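Wallpaper

Wallpaper is a decorative covering for interior walls, sold in rolls or panels and fixed in place with paste or with an adhesive already on its back. It is one of the oldest ways of giving a plain room some pattern and color without having to paint it by hand, and although it has gone in and out of favor many times, it has never really left the home for long. People who grew up with a certain paper in the hallway or the kitchen can often remember it decades later, right down to the place by the door where two strips didn't quite meet.

Early papers were printed from carved wooden blocks onto small sheets, which were then joined together before hanging. Each color needed its own block, and each had to dry before the next could go on, so a paper with 6 colors might occupy a workshop for a good long while. The coming of continuous paper and, later, of steam-driven printing rollers in the nineteenth century brought prices down so far that families of quite modest means could paper a bedroom, and then change their minds and paper it again.

Patterns

Most wallpaper patterns belong to a handful of large families. Stripes are the simplest to hang and have long been recommended for low rooms, as the upright lines lead the eye toward the ceiling. Florals range from tiny scattered sprigs to great climbing branches that take up half a wall. Damask patterns borrow their shapes from woven silk, with a formal, stylized flower or leaf repeated in rows, and they are very often combined with stripes, a pairing that has been a favorite for dining rooms and front parlors. Leaf and fern prints come from the same love of the garden but feel lighter and more casual, especially on a white ground.

The distance from one point in the design to the next identical point is called the repeat. A small repeat wastes very little paper, while a large one can leave the decorator with a surprising heap of offcuts, and anyone buying paper for a big room is wise to look at the repeat before looking at the price.
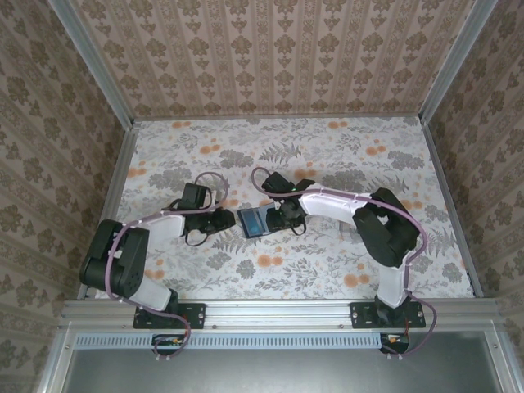 One reader of an earlier version of this article wrote in to say that the repeat matters far less than the match, and that a drop match had cost her more paper in one stairwell than any large flower ever did. It is a fair point. In a straight match the pattern lines up directly across the seam, so every strip can be cut alike. In a drop match, each strip is shifted down against its neighbor, usually by half the repeat, and the strips have to be planned in alternating pairs.

Mixing patterns

Using more than one paper in the same room is an old habit that comes back every so often. The usual advice is to let the patterns differ in size and to keep the colors in quiet agreement, so that a busy print has something calmer to rest against. Beige, gray and cream are popular for this because they sit comfortably beside nearly anything. Borders, chair rails and corner trims are helpful too, giving the eye a clear line where one paper stops and the next begins.

Hanging and care

Walls should be clean, dry and smooth before any paper goes up. Old nail holes are filled and sanded, and new plaster is sealed with a thin coat of size or primer. The first strip is hung against a plumb line, never against the corner of the room, for very few corners are truly upright. Strips that turn a corner are generally cut so that only a narrow margin goes around, and the next piece is hung over it against a fresh plumb line.

Vinyl-coated papers can be wiped with a damp cloth and are the usual choice for kitchens and children's rooms. Uncoated papers are more delicate and are better dusted with a soft brush. Leftover rolls should be kept somewhere dry, lying flat, with the batch number still attached, as shades can vary a little from one printing to another.

See also: Damask; Lining paper; Paste; Stencil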